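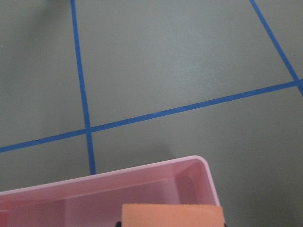
Shirley Hartley says I should have gone to the open enrollment meeting in person, because the people who phone in never get their questions read out. She left that under my last post, and after last night I have to admit she has a point!

I dialed in at 6:25 with a sandwich and my list (three questions, all about the dental add-on). The hold music went on for ages, then a very nice man explained how to mute ourselves, and then a lot of people did not mute themselves. Somebody's dog had plenty to say about deductibles.

Anyway, what I learned. If you buy your own plan like I do, the one I have now is going up $38 a month. Not thrilled. There's a cheaper one that would keep my premium about where it is, but the copay for a specialist goes to $45 and my knee doctor, Dr. Strand, may or may not be in the network. I say may or may not because the online directory lists him twice, once at the Kariuki Street clinic (which closed in June) and once at an address I've never heard of. I called the office this morning and Randi at the front desk said they're "in talks." So that's where my knee and I are.

The other big thing is the out-of-pocket part. I had a $900 bill for the MRI last spring and I thought all of it counted toward my deductible. Nope! Part of it was the reading fee, billed by a separate group that was out of network, and that goes in a different bucket. If you had a scan this year, go pull out your statement and look for a second provider name. Mine was on page two in tiny print.

They never got to my dental questions. We ran 13 minutes over and the nice man said to email the rest, so I did, and got an auto reply thanking me for my interest in vision coverage.

There's one more session before the deadline and I'm going to sit in the actual room this time. Shirley, save me a seat near the front, and if anyone else is coming, bring your plan summary and a sweater, they keep that building freezing. I'll post the dental answers when I have them.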